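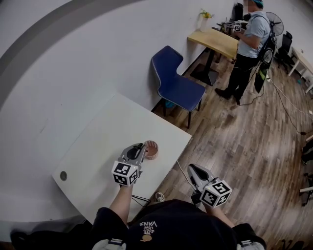
Figure 3. A small round container on the white table during a tabletop session.

4.2 Small containers and where they come to rest

We had expected, when we began visiting the Tarkstead rooms in May, that the larger things would teach us the most - the boxes, the chairs, the stacks of folders that people carry from one side of a room to the other. As it happened, it was the little open containers that kept us talking on the train home. Almost every desk and side table has one, a cup or pot or bowl that holds whatever has no other place to go, and people move it far more often than they remember when we ask them afterward.

Figure 3 gives a fair idea of the sort of table we mean. It is a plain white rectangle set diagonally with its far corner against the wall, and it has a round gray grommet for cables near one corner of the top. A looped black cable lies on it too, and the small pinkish-brown container has to share the surface with that. Cables came up again and again in our notes, and we have grown rather fond of them as a subject, because a loose loop will quietly decide where a pot can stand long before its owner gives the matter any thought.

Across the whole study we logged 1,128 placements of small containers, and nearly 60 percent of them ended within a hand's width of where the container had stood before. Namboodiri has called this "homing" in his earlier work on the Lekbridge kitchens, and we are happy to borrow the word here. Tables standing at an angle to the wall were a little different - on the 7 that we followed closely, containers tended to drift toward the middle of the top over several days. We return to the matter of drift in Section 5, together with the Hiebert shelves.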